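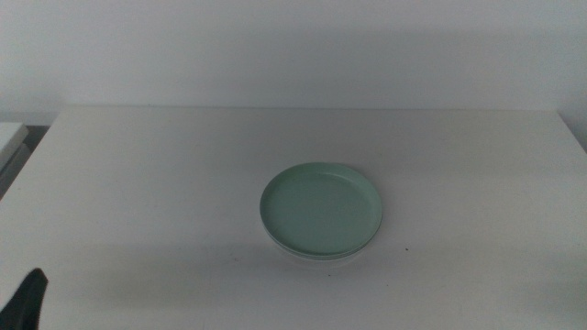
*A pale green plate on a white table.*

**Trandari adds shared release calendars and a calmer inbox to its project planning software**

SEPTEMBER. Trandari, the maker of planning tools for small and mid-sized software teams, is very happy to share the news that shared release calendars are now open to every customer, on every plan, at no added cost. The new calendars let product, support and engineering people look at the same set of dates, leave notes on them, and move them when life gets in the way (as it does, more often than any of us would like).

The feature has been a long time coming. Customers have been asking for it since the first version of Trandari went out, and the team spent the better part of the past year talking with them, building, throwing things out and building again. During that stretch 69 teams used the calendars in early access, and we want to thank every one of them for their patience, their kind words and their very thorough complaints.

"We kept hearing from support leads who found out about a release when the first customer wrote in about it," said Jong-dae Shim, head of product at Trandari. "They were lovely about it, but you could tell it stung. I wanted them to be able to open one page in the morning, coffee in hand, and know what was going out that week and who to ask."

Each calendar can be shared with a whole company or with a handful of people. Dates can be tied to tasks, so when a task slips the calendar shows a gentle warning and suggests a new date, and the owner decides whether to take it. Calendars can also be read by people outside the company through a private link, which agencies told us they wanted for their own clients.

Along with the calendars comes a reworked inbox. Updates on the same task are now gathered into one message, and anyone can choose a quiet period of up to 10 days for vacations or for those stretches when a deadline is close and the pings really need to stop. Mentions by name still come through unless you turn those off too.

Jallow, a maker of booking software for small hotels, was among the first to move its planning over. "We have 80 people and I think we had nearly as many spreadsheets," said Geum-ok Choo, operations manager at Jallow. "I was fond of some of those spreadsheets, I made them myself! But I don't miss them. Our writers see a date change when the developers do, and the Monday-style catch-up call has gone from an hour to a short chat."

Shared release calendars work in the browser and in the Trandari mobile apps. Calendars kept in Trerurau or Noh can be brought in with the import tool under Settings, and the support team is glad to help with larger moves. Support hours now start at 7 a.m.

**About Trandari**

Trandari makes planning software for teams that build software, and for the people who work beside them.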